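Setting Up a Small Kitchen
Session 4 handout: Worktops, and what lives on them
Tutor: Angeliki Dimitriou

Welcome back, everyone! Last time we emptied the cupboards, and I loved hearing how many of you found a second potato masher. This week we move up to the worktop, my favourite part of the whole course, and the part that changes how a kitchen feels to cook in fastest.

What you need for the session
Your floor plan from week 2, a tape measure, a pencil, and the list of everything you keep out at home. If you did your plan on Plandard, print it at the larger size, as the small one is very hard to write on.

The three kinds of thing
Stand in front of any worktop and you can sort what is on it quite quickly. There are the things that stay put (the oven, the kettle, the bread bin). There are the things that come and go all day, such as mugs, plates and the chopping board. And then there are the things that have just landed there, and those are the ones we'll be arguing about on Saturday!

Start with the stay-put things, because they decide where everything else can go. A toaster oven needs its door to open fully and you need somewhere to set a hot tray down, so draw the open door on your plan as well as the oven itself. Check the maker's booklet for the gap it wants at the sides and back. Keep bags, tea towels and paper well away from it when it's on.

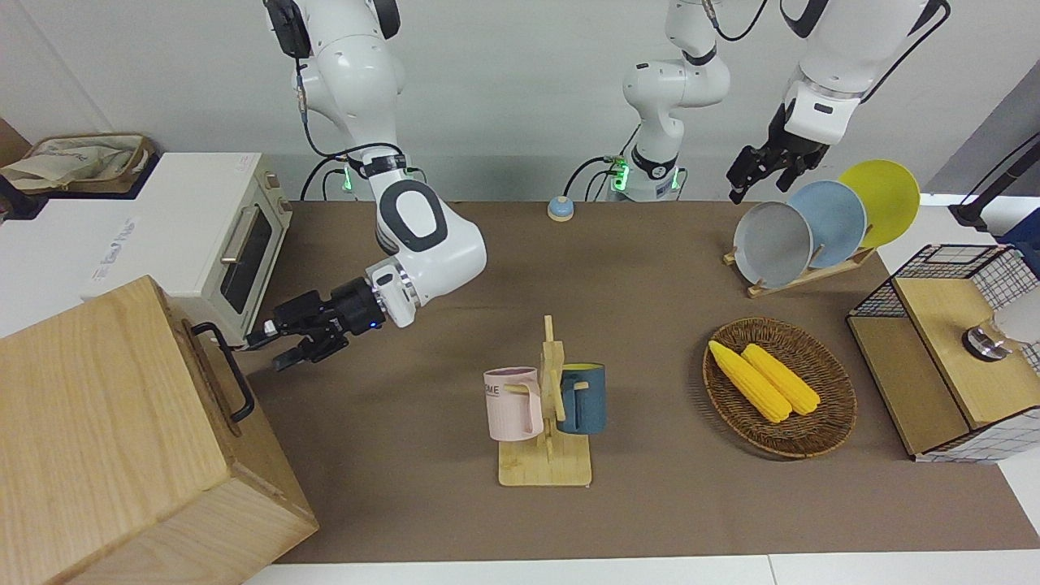 Next, the come-and-go things. I am a great fan of the mug tree. It takes up a little square of worktop, it uses the height above it, and your favourite mug is always there when you want it. Put heavier mugs on opposite pegs so that it stands steady. Plate racks work in much the same way: plates on edge are far easier to lift out than the bottom one of a stack, and lovely to look at too.

Crates and baskets
A wooden crate with handles is splendid for onions, jars or baking tins, but measure it first. My Grikside crate is 49 cm long and I had to move the kettle to fit it in. Woven baskets are better for soft things: cloth bags, napkins, oven gloves. Give each one a single job, or it will fill up with batteries.

Exercise A (in pairs)
Swap plans. Mark your partner's stay-put things in pencil, then find the longest clear stretch left over. You're looking for 81 cm or more, enough to roll out pastry in comfort. If it isn't there, suggest one thing to move.

Exercise B (at home)
Make tea and toast, and mark on the plan every place you put your hand. Bring it with you, crumbs and all.

Reading
Tzavaras, the chapter on small kitchens. Skip the bit about islands unless you are lucky enough to have one.

Next session: drawers, and the Finitz dividers I keep going on about.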